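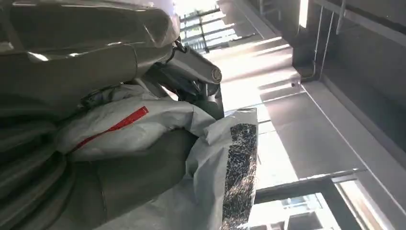 Home recordings on cassette and vinyl are often kept for decades in the same cupboard as the equipment that plays them, and both suffer when the cupboard is neglected. The Druvgate Music Library recommends that members begin with the wiring. Dark cords that loop over one another in a tangle, as they do here beneath the grey housing, are difficult to trace by eye, and a member who pulls the wrong one may damage a socket. Tie a paper label to both ends of every cord before anything is unplugged. Write the name of the device on it in pencil. Power cords should be run along one side of the shelf and signal cords along the other; where they must cross, they should cross at a right angle, as this reduces hum.

Coiling cords

Coil each spare cord in wide, relaxed loops that follow its natural curve. Do not wind it around the hand and elbow. Fasten with a strip of cloth or a reusable tie. Wire ties from bread bags cut into the jacket and should not be used. Long cords may be hung from a wooden peg, short ones kept in a shoe box with the plugs facing up.

Shelving records

Records are to be stored upright, neither leaning nor packed so tightly that a sleeve must be tugged free. A full shelf is heavier than most households expect. The library's own lending shelves hold 1136 records, and dividers are fitted every 16 inches to stop the rows from slumping. At home, a pair of solid bookends will serve. Keep the lowest shelf at least 3 inches off the floor in basements and ground-floor rooms.

Avoid outside walls, radiators and any spot that receives afternoon sun. Attics are unsuitable in summer.

Cleaning

Dust a record before each playing with a dry carbon fiber brush, holding the brush lightly in the grooves as the platter turns. For fingerprints and older dirt, use distilled water with a very small amount of plain dish soap, applied with a soft lint-free cloth in the direction of the grooves. Rinse with distilled water only. Keep the label dry. Stand the record in a clean dish rack until no moisture remains, then return it to a new inner sleeve. Household glass cleaner must not be used on any record. Rubbing alcohol must not be used on shellac discs, which it will dissolve.

The stylus is brushed from back to front, never side to side.

Cassettes

Wind each tape fully to one end before storing it, and keep it in its case, standing on edge. Tapes left unplayed for years should be wound forward and back once before listening. Clean the heads of the player with a cotton swab and isopropyl alcohol; rubber rollers are better wiped with a barely damp cloth. Allow some 3 minutes for the parts to dry.

A tape that squeals or sheds brown powder should be taken out of the player at once and set aside for copying by a repair shop. Members are asked not to attempt baking such tapes in a kitchen oven.

Questions and workshop hours

Meron Woldemariam, collections officer, receives questions at the library desk in the afternoon. The cleaning workshop returns in October. Members attending should bring one record or cassette of little value for practice, with its sleeve or case. Brushes and cloths are supplied. Styluses are not sold at the desk.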